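Clurance: a packing table for bracket kits
Student project report, Walham College, second year Design and Make

1. Background

The Firkley workshop sends out shelf kits to schools in the area. Each kit holds metal brackets, screws and a folded instruction sheet, and goes out in a card carton. The workshop packs 600 kits a year, nearly all of them in September and October. Until this year the packing was done on whichever bench was free, and a fair amount of time went on clearing that bench first and putting its tools back afterwards.

Our project, which we called Clurance after the old name of the yard, was to set up one table for this job and write down how it should be used. The budget was small. We had a table, a length of black cloth, a stack of flat cardboard from Khoo Packaging and the small storage organisers already in the workshop.

2. What we tried first

The first layout had no tray. Parts were put straight down on the cloth in a row, checked and then moved into the carton. This was quick, but screws rolled and got into the folds of the cloth, and if you were called away halfway through a kit you had to start checking it again from the beginning.

The second layout used a deep box. It kept everything together, but you could not see the bottom without leaning over, and small parts ended up under the brackets. We cut the sides down in two stages. At the lower height the parts still stayed in and the whole kit could be checked from a standing position, so we stopped there.

We also looked at the colour of the covering. White paper showed up dirt after a single morning. The black cloth hides marks, and bare metal and plain cardboard both show up well against it. Its drawback is lint, and it needs shaking out before each session. Black cable is also easy to miss on it, and the cloth slides if it is pulled from one corner.

3. The layout

The tray stands open in the middle of the table, with the wall behind. Anything with a mains cord should be kept well away from it, towards the back, with the cord gathered up. The glue gun is the main item here, used for closing cartons when the tape runs out. It takes up more room than you would expect, nearly all of it cord. 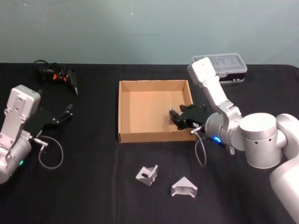
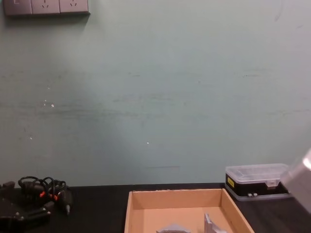
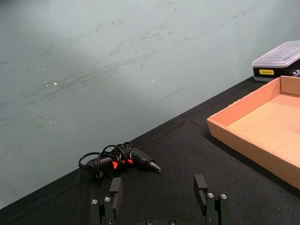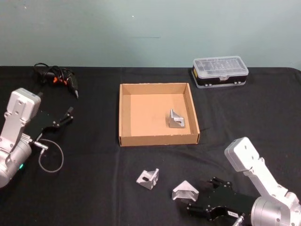
The low cardboard tray is in all four pictures.

One reader of our draft disagreed about the glue gun and said it should not live on the packing table at all. In their view hot glue and instruction sheets do not belong on the same cloth, and a hook on the wall would free the whole back corner. We think this is a fair point. We had kept the tool on the table so that it would stay near a socket, but we did not test the alternative.

4. Results

We packed 166 kits with the final layout over four weeks. Of these, 13 had to be opened again, mostly for a missing screw. We have no proper figure for the old way of working, so we cannot say how much better this is. The people packing told us they preferred the low tray to the deep box, and that it was easier to stop in the middle of a kit and come back to it.

The cardboard wears at the corners. We replaced the tray once during the trial – the second one had its corners taped on the outside and lasted to the end.

5. What we would change

The cloth should be clipped to the table. The organiser needs labels that face the person packing. We would also like a second tray, so that one can be checked while the other is filled.

Comments (3)

We do something similar with seed packets and use a baking tray. Heavier than card, doesn't shift about.

How low did you cut the sides in the end? I couldn't find a measurement anywhere in section 2.

Agree about the hook for the glue gun. Get one for the cord as well.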